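Section 4: Setting Up and Using the Drostine Garment Steamer

Read this section before you fill the tank for the first time. It covers assembly, first use, steaming by fabric type, and packing the steamer for a trip. Cleaning and descaling are in Section 5.

4.1 What is in the carton

Steamer body with handle and trigger
Water tank with cap
Fabric brush attachment
Crease clip
Heat glove
Travel pouch with drawstring

If any part is missing, contact the store where you bought the steamer. Do not use parts from the older Widmer model. The brush looks the same but the tabs are shorter and it will come off under steam.

4.2 Attaching the tank

1. Make sure the steamer is unplugged.
2. Turn the tank cap to the left and pull it out.
3. Fill the tank with cold tap water up to the MAX line. In hard water areas, use half tap water and half distilled water.
4. Push the cap back in and turn it to the right until it stops.
5. Slide the tank up into the body until it clicks.

CAUTION: Do not add perfume, starch, fabric softener or vinegar to the tank. These leave a film in the steam channel and can spot light clothing.

4.3 First use

1. Plug the steamer in and press the power button. The light blinks while the steamer heats.
2. Wait until the light stays on. This takes 46 seconds with cold water.
3. Point the steamer head away from you, over a sink, and hold the trigger for 22 seconds. A few drops of water are normal at this stage.
4. Release the trigger and wipe the head with a dry cloth once it has cooled.

Note: There may be a slight smell the first time. It goes away after one full tank.

4.4 Steaming clothes

Hang the garment on a sturdy hanger, from a hook or a shower rod. Close the top button of shirts and blouses so the collar keeps its shape. Empty the pockets.

1. Put on the heat glove and hold the hem with that hand.
2. Pull the fabric lightly so that it hangs straight.
3. Start at the top and move the head down slowly with the trigger held.
4. Let the garment hang for at least five minutes before you wear it or fold it.

Cotton and linen: Use the HIGH setting with the fabric brush. Press the head against the cloth. Linen pants may need a second pass from the inside.

Wool and knitwear: Use HIGH, no brush. Keep the head a finger's width from the surface and do not pull.

Silk, satin and viscose: Use LOW and steam from the inside of the garment. Test on a seam first.

Pleated skirts: Fasten the crease clip to the head and work one pleat at a time, top to bottom.

Do not steam leather, suede, velvet, waxed jackets, or anything with glued-on trim. Sequins can curl - check the care label.

CAUTION: Never steam a garment while someone is wearing it.

4.5 Steaming without a hanger

Hotel rooms do not always have a usable hook. Scarves, swim cover-ups and light dresses can be steamed lying down if you follow these steps.

1. Lay a dry towel over a flat surface that can take heat and moisture. Do not use varnished wood.
2. Spread the garment on the towel and smooth it with your hand.
3. Set the steamer to LOW.
4. Hold the head level and use short bursts of steam.
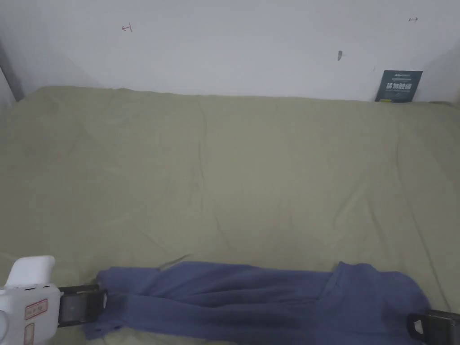 5. Turn the garment over and repeat on the other side.
6. Lift the garment by the shoulders and drape it over a chair back until it is dry.

Note: Do not tip the steamer more than 50 degrees from upright. Beyond that the pump draws air and the head may spit water.

4.6 Packing the steamer

1. Unplug the steamer and let it cool for 22 minutes.
2. Remove the tank and empty it. Leave the cap off until the inside is dry.
3. Wind the cord loosely. Do not wrap it around the head.
4. Put the body and tank side by side in the travel pouch - the brush goes in the small inner pocket.

The pouch fits in the shoe compartment of the Cliver carry-on and most cabin bags of that size. Pack it with the head facing the middle of the bag, and put rolled T-shirts or socks on each side.

CAUTION: The steamer is for 110-120 V outlets only. A plug adapter does not change the voltage. If you are going abroad, see the list of dual-voltage models at the back of this manual.

4.7 Replacement parts

Brush attachment: part 106
Travel pouch, sand or navy: part 46

Parts can be ordered by mail from Drostine, attention Clem Tapsell, Parts Desk, using the form on the last page. Orders received by noon on Tuesday go out the same week. The heat glove is not sold separately.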